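Our street and the winter power cuts: what we prepared, what we forgot. A thread 🧵

1/ I live in Plomska, in a building with four floors and old wiring. In December the power went off on a Wednesday at 6 in the evening and came back the next day after lunch. I want to write down what we learned while I still remember it.

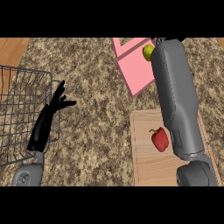
2/ First thing: I had a flashlight. I was proud of this flashlight. The batteries inside were from the year I bought it, and they had leaked. Now I keep the batteries outside the flashlight, in the same bag, and I check them when we change the clocks.

3/ My neighbor Muammer Aksoy is 80 and lives on the top floor. He uses an oxygen machine at night. He had one spare bottle, and his daughter lives two hours away by car. I knew him for six years and I did not know about the machine. I am still ashamed about it.

4/ So please ask. You don't need to ask for medical details. I now ask like this: "Is there something in your home which must have electricity?" People answer this question very easily. They talk about insulin in the fridge, a stair lift, a fish tank, a baby monitor.

5/ We wrote the answers on one sheet of paper, with the apartment number and a phone number. Everybody on the sheet agreed to be on it. Two families said no and this is fine also. The sheet is with me and with Remzi Çınar on the ground floor.

6/ Phones. The cell tower near us worked for the first hours and then the signal became very weak. Text messages went through when calls did not. Write short ones. Put your name and floor in the text, your neighbor maybe has no number saved for you.

7/ I bought a power bank after this, from Trendik. It is fine, I have no complaint. But I let it sit in a drawer for two months and it was half empty when I looked. It lives now next to the router, and I charge it on the first day of the month together with paying the rent.

8/ Heating. Our boiler is gas, but the pump is electric, so no heat. Many people in the building were surprised by this, me too. We moved everybody from our apartment into the smallest room, closed the door and put a blanket along the bottom of it. It helped more than I expected.

9/ Very important, and I write it slowly: do not bring a charcoal grill or a camping stove inside. One man in the next building wanted to do it on his closed balcony. A closed balcony is inside. Remzi went over and talked to him until he stopped.

10/ If you have gas or any kind of fire at home, buy a carbon monoxide alarm which works with a battery. I test ours with the button when I test the smoke alarm. The sound is terrible and the cat leaves the room.

11/ Water. We are on the town water and it continued to run. In the taller buildings on Cera Street it did not, there is an electric pump in the basement. Ask your building manager which type you have. It is one phone call.

12/ Food. Keep the fridge closed. My son opened it maybe ten times "to see if it is still cold." We taped a paper on the door. What was in the fridge too long we threw away, including a very nice piece of cheese, and I will not talk about the cheese again.

13/ The elevator. It stopped between two floors with a student inside. The emergency button calls the company, Başaran, and they came, but the wait was long. Somebody sat on the stairs and talked to her the whole time. I think this was the best thing anyone did that night.

14/ We have now the elevator company's number on the wall on every floor, in big letters. Before it was only inside the elevator.

15/ Cash. The small shop stayed open with candles but the card machine did not work. I had a few coins. Now I keep small bills in an envelope behind the cookbooks. Small bills, please, the shop has no change for a big one.

16/ Somebody asked me how much I spent in total. 646, in our money. 600 of it was the power bank, the alarm and a good lantern. The rest was batteries and tape. You can do it slowly, one thing per month.

17/ What I still don't have: a radio with a crank. In the night we had no news at all and there were many rumors on the stairs. If you own one and you like it, please write me the model. I read all replies but I am slow to answer.

18/ Update on Mr. Aksoy, many of you asked. He is well. He has now a battery for the machine, and his daughter registered him with the power company as a person who depends on electricity. Check if your company has such a list. Ours had it, on a page I never would find alone.

19/ Next month we will practice going down the stairs in the dark, with the lights off on purpose. Remzi wants to bring tea. If you live in our building and you read this, the date will be on the door downstairs.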